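Speaker notes: Rules for robots that work around furniture
13 Mar 2018, afternoon session, 2 rooms down from the main hall

Slide 1. Title
Don't read the title. Say good afternoon, say I work on test procedures, say I have been rude about checklists in public before and will be rude about them again today.

Slide 2. What I was sent
Start with the binder. When we took on the Trellen review I was handed a good practice guide with 105 numbered rules in it. Hold up the printout. Let people look at how thick it is.
I read all of it twice. My complaint is that most of the rules can't be failed. "The operator should be suitably aware of the work area." Fine. Aware of what? Who checks? If I write down "operator was aware" I have passed the rule, and I could have written that from my hotel.
Ask the room: who has signed a form like this without reading it? Wait for the laugh. Put my own hand up.

Slide 3. Where these rules come from
A lot of them are factory rules with the word "cell" crossed out and "room" written in. In a factory the part arrives in the same spot and somebody has already thrown away everything soft. You get a fence and a light on a pole.
Rooms have rugs, cables, chairs with no straight edge anywhere, and fabric that gives when you push on it. Factory force limits were set with hard parts in mind. I have asked four vendors what number they use for upholstery and got four numbers, one of which was "low."
(If someone from Hukero is in the room, be polite. Their manual at least gives the number and the test it came from.)

Slide 4. The chair
Slow down here. Let them look before talking.
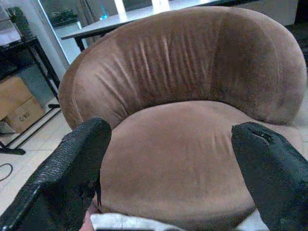 Gripper at the tub chair, white cloth at the front of the cushion. Look at the right fingertip.

Ask them which rule applies. Most audiences go straight for the force limit. I'd start with the finger pads. Near the upper tip of the one on the right there is a small notch, or a tear, I can't tell you which from a picture. Under the Trellen guide that pad is fine. The rule says pads shall be "in good condition." Under the draft I want people to adopt, a mark like that means the pad comes off and gets looked at in the hand before the next run. It takes five minutes. I have heard every argument against spending them.
Second point, the floor on the left. There's a thin cable looped on the tile. Ask for a show of hands: trip hazard, snag hazard, or neither? The room usually splits. That's my point about "the area shall be kept tidy." Three sensible people read it three ways.
Third, the fabric. It has pleats, creases, patches where the nap lies in different directions. If the acceptance rule is "no visible marks after contact," then I want to know how you tell a new mark from an old one. You need a before record, same spot, same light. The guide never asks for one.
Don't get drawn into what the task is. Somebody always asks. We are talking about the rules.

Slide 5. The numbers people quote
Vendors like to say they have done 200 runs without damage. Ask what counted as damage. Ask who looked, and when. Fabric can recover overnight and a stitch can let go a week later. Two hundred runs scored by the person who built the gripper tells me that person is patient.
Be fair here. I don't think anyone is lying. I think they were given a form with one box on it.

Slide 6. What I would keep
Out of the 105 I would keep 5. Read them out, they're short.
1. Look at both finger pads before every session and write down any cut, notch or loose edge.
2. Write the force limit for soft goods on the sheet, as a number, with the test behind it.
3. Take a before record of every surface the gripper may touch.
4. Cables off the floor within arm's reach of the work, or taped.
5. The person who scores the result is somebody other than the person who ran it.
Expect pushback on the last one from small shops. I have sympathy for them. I still want it.

Slide 7. Does the short list work?
I don't know yet. Say so plainly. Dal Bello agreed to try it on their upholstery line and Tundico is thinking about it, has been thinking about it since October. One site is a trial, it is no kind of proof. If it goes badly I will come back and say that too, assuming I'm invited.
I also can't promise five is the right count. Someone will want a rule on lighting and they may be correct. What I will fight is the slow creep back to a hundred, which is how every one of these guides got fat in the first place.

Slide 8. Standards bodies
Skip if running late.
A formal standard for this kind of work would be welcome. My worry is that a draft gets written from existing guides, which were written from older guides. I would like the people drafting it to spend a week next to a chair first.

Slide 9. Questions
Likely ones:
Insurance: not my field, say so and move on.
"Isn't this common sense?" Yes. Go check your last ten run sheets and see whether the pads were looked at.
"Can software catch the pad wear?" Maybe. Show me the miss rate. Until then, eyes.
Leave the printout of the 105 at the front for anyone who wants it. Bring it home if no one does, the binder belongs to the office.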